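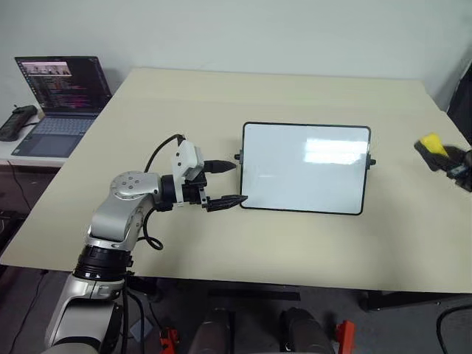 [mabuza-users] Re: Left arm kept moving after hold, board wipe task

From: K. (Grenness bench)
To: mabuza-users
Date: March 3, 2022

Subbarao Rodrigues wrote:

> Following up on the unexpected motion with the two-arm board wipe.
> For those not on the call: the left arm is supposed to steady the
> whiteboard while the right arm brings the eraser in. On the run in
> question the left arm reached for the board, the operator pressed
> hold, and the arm went on moving toward the board before it stopped.
> The board was pushed sideways and the lower finger ended up riding
> over the corner. Nobody was inside the marked area.
>
> We have looked at the recording from the head camera and we are
> fairly confident this is a perception problem. There is a strong
> reflection on the board and the planner most likely picked up the
> edge of the glare as the edge of the board, so the approach target
> was too far in. We suggest moving the table or putting a diffuser on
> the light, and lowering the approach speed. With those two changes
> we think the task can go back on the schedule and the ticket can be
> closed.
>
> The Plavetti grippers checked out fine. We restarted the left arm
> and did 12 more runs without seeing it again.
>
> Subbarao

I don't buy this, and I'd ask that the ticket stay open.

The glare is real. It sits on the upper right part of the board and has horizontal bands through it, and I can believe it gives the edge detector a hard time. But the left arm comes in from the other side, toward the knob on the left of the board and the corner below it. For the glare to explain this, the planner has to confuse something on the upper right with something on the left. Maybe it can do that. If so, please post the detected outline for that run, because the pose log should have it. I asked for it on the call and got the video again.

More to the point, a bad target explains why the arm went to the wrong place. It doesn't explain why it kept going after somebody pressed hold. Those are two faults and the write-up only deals with one of them. A robot that aims badly and stops when told is an annoyance. I'm a lot less relaxed about one that finishes its move first, and a diffuser does nothing for it.

As for the 12 clean runs, did anyone press hold during any of them? The run sheet doesn't say so. If not, all they show is that the arm can reach for a whiteboard, which it could do before. Also the left arm had been restarted by then, so whatever state it was in is gone. I wish we'd pulled the buffers first. Please, everyone, dump before you power cycle.

What I found in the logs

I spent yesterday afternoon with the controller log and the operator console log side by side. The clocks are off from each other and I lined them up on the gripper open command, which shows up in both. So take the spacing with some salt.

The hold is received and acknowledged by the console. The right arm reports hold almost right away. The left arm doesn't report it until it has worked through the rest of its queue. In the Mabuza config for that bench, the left arm has a queue depth of 5. The right arm is set to 4, and it also has the flush-on-hold option turned on. The left arm entry has no flush line at all, so it takes the default, and the default changed in the August release. The release notes mention it in one sentence under "other."

With a short queue you'd never notice. But the wipe task sends coarse waypoints on the approach, and a single one can last up to 200 milliseconds at the speed we were running. Stack a few of those and you have an arm that visibly carries on.

I can't prove that is what happened. It does fit both halves of the behavior: one arm stopping when it should and the other not, with the same operator and the same button. The glare story says nothing about the right arm at all.

Things I'd rule out before believing me either

– Cable drag. The wrist cable on the left arm goes up over the module and back down toward the joint, and there's a second one hanging in a loop under the wrist, over the table. If that loop catches, the wrist reads a load that isn't there. I don't see how it makes the arm ignore a hold, but it might account for the sideways push. Somebody should tie it back anyway.

– The gripper. "Checked out fine" means what, exactly? Opened and closed? The fingers were apart with nothing between them, so if it was meant to be gripping the knob by then, that's worth knowing. If it wasn't, the task description on the wiki is wrong about the order of steps.

– The handheld. I don't know which device the hold came from. The console log only says "operator." If it came over the network there is another delay in the chain, and the Ploltdale people had trouble of that sort with theirs. I'd like to see it tested from each input separately.

What I'm asking for

Set flush-on-hold explicitly for both arms on every bench, today, whatever you think of the rest of this mail. It's one line.

Then run the approach on a clear table, board off, nobody near it, and press hold at different points along the path. Log the time from button to zero joint velocity for each arm. Do it with the old config first. If the left arm lags, we've found it. If it doesn't, I'm wrong and we go on looking, and I'd still object to closing this on glare.

Until that's done I don't think Grenness should be running two-arm tasks with anyone standing at the table edge. "Nobody was inside the marked area" is luck as far as I'm concerned. People reach in to straighten the board between runs all the time, I've done it myself, and we do it precisely because we trust hold.

And please don't lower the approach speed before the test. It would shorten the overrun enough that we'd stop seeing it, and then we'd call it fixed.

I also think the red button is a separate question. Hold goes through software, the red button cuts drive power, and the incident form treats them as the same thing. Was the red button pressed at any point? The box is ticked, but the power log shows no cut.

I've put my lined-up logs in the shared folder under the ticket number. The alignment script is in there too, it's ugly, corrections welcome.

K.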